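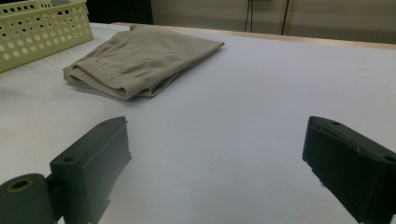 2 min read

The arm stopped at 80 per cent closed and stayed there.

I was on nights at the Imberg laundry, the one behind the bus depot, and it was ten past three. The screen said GRIP FAULT 197. I had seen the other faults so often I could clear them with one hand, but I had never had a 197, so I got the binder down. The binder went from 196 to 200.

I rang the Pudum helpline. A recorded voice told me my call mattered and then played a piece of piano music with a bit missing in the middle. I put the phone on the shelf with the speaker on and went back to look at the arm.

It had somebody's lounge trousers between its fingers, lying flat on the table. They belonged to the care home at Clerormont. All their things come in mixed up and go back folded with a name tape inside, 2000 pieces a week. The fingers weren't crushing anything. They were holding the trousers by the waistband and the motor was making a low noise, on and off.

The rule is that you press the red button before you reach in. I had done the training twice. I had also worked that table for a year and put my hand under the arm most nights to pull a sock out, and I did it then. I took hold of the trousers and tugged.

The fingers opened, then shut on my sleeve.

It didn't hurt. It had the cuff and a little of the skin of my wrist, and it lifted me by that until I was standing on my toes with my hip against the table. Then it moved left, as it would with a shirt, and I went left with it. The red button was on the right. I remember thinking that it was going to try to fold me, and that it would start with the sleeves.

On the shelf the piano stopped and a woman said, "Pudum support, are you in a safe position?"

I said no.

"Can you reach the stop?"

I said no again. She asked me what I was wearing. I told her a work shirt, and she said to undo it.

So I undid it with my left hand, button by button, and got my arm out backwards. The arm carried the shirt to the middle of the table, laid it down, turned in both sleeves and folded it in half. It put it in the tray for Clerormont. Then it went back to its place and the screen said READY.

I walked round and pressed the red button anyway.

"What's the number on the fault?" the woman asked.

I told her. I could hear her turning pages.

"There isn't a 197," she said.

I wrote it in the log as it happened, apart from the shirt. In the morning the van had already gone.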